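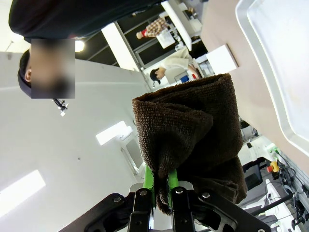 Applications and Offers
Notice periods and overlapping start dates

Question posted 1/29/22

I should be grateful for guidance from members with experience of recruitment procedure. I am employed by Renel in a permanent administrative post and attended final interviews with two other employers, Pettigrew and Skumerent, within the same fortnight. Pettigrew has made a written offer and asks for a signed acceptance within 4 working days. Skumerent has said that its decision will be issued "in due course", and the person I spoke to could not give a date.

The Skumerent post is the one I would prefer. The salary is slightly lower but the office is on my existing bus route, and the duties are closer to my training.

My questions are as follows. First, is it considered improper to ask Pettigrew for further time? Secondly, if I accept and Skumerent then makes an offer, what is my position? My contract with Renel requires two months' notice, so I would not be able to start anywhere until the end of March at the earliest, and both employers have been told this.

Both applications were made through the Ultska portal, if that is relevant.

Answer 1 (marked as helpful by the person asking)

It is entirely proper to request an extension, provided that the request is made in writing and well before the deadline. Employers receive such requests regularly. The request should thank the employer for the offer, confirm continued interest, and propose a specific date. An open-ended request is more likely to be refused.

You are not obliged to name the other employer. Should you be asked directly whether you are awaiting another decision, a truthful answer is advisable.

At the same time, you should write to Skumerent to say that you hold a written offer with a deadline, and ask whether a decision can be given before it. This is normal practice and should not be taken as pressure if worded with courtesy.

With regard to your second question, an accepted offer will ordinarily form a contract, even where the start date is some weeks away. If you withdraw after acceptance, you should expect to be bound by whatever notice term applies before the start date - some contracts set a shorter period for this, and some are silent. Please read the offer letter and any enclosed terms before signing. In practice few employers pursue the matter, but the relationship is unlikely to recover.

Please do not resign from Renel until you hold an unconditional offer. If the Pettigrew letter says "subject to references", it is conditional.

Answer 2

Accept the first one. I waited for a second offer in similar circumstances and neither post was available by the end of it.

Answer 3

I would add one point concerning the portal. Where I work, an acceptance recorded on Ultska is treated as final, and our other open applications from the same candidate are closed on the same day. I cannot say whether this applies between separate employers. The person asking may wish to confirm it with the support desk before selecting anything on the screen.

I would also suggest checking the notice clause at Renel again. Mine was headed "two months" but the schedule at the back gave 60 days, and the difference affected my final pay date.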